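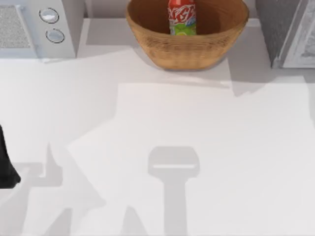 Members of the Grundham branch list are advised that the joint working group on rest breaks and meal facilities met with Sequeira management on Wednesday morning. The main item was the proposed change to paid breaks on the packing and dispatch shifts. Under the local agreement, any work area with 60 or more employees on a shift is entitled to a separate break room with seating, drinking water and a means of heating food. The branch's position is that a white countertop with a microwave in the corner, its two knobs and vent facing the counter, and a wicker basket set out farther along does not by itself meet that clause. Seating and drinking water must also be provided, and the room must be open for the whole of each shift.

On July 12, 2023, a member at the Nonis site wrote:

> Could the branch please clarify two points before the ballot?
> First, does the 123-minute weekly allowance for washing and
> changing count toward the paid break, or is it separate? Our
> supervisors have given different answers on this.
> Second, will agency staff placed through Eva be covered by
> the new wording?

On the first point, the allowance is separate. It appears in its own section of the agreement and may not be deducted from break time. Members who have had time deducted should report the dates and shifts to their steward in writing.

On the second point, management has agreed in principle that agency staff will have the same access to break rooms as direct employees. Pay for breaks remains a matter between Eva and its employees, and the branch has requested a separate meeting with that firm.

Ballot papers will be mailed to all 1173 eligible members. A minimum of 200 returned papers is required for the result to stand. The current agreement remains in force until the end of December, whatever the outcome.

Replies concerning individual grievances should be sent to the branch office and not to this list.

Branch Secretary
Grundham Branch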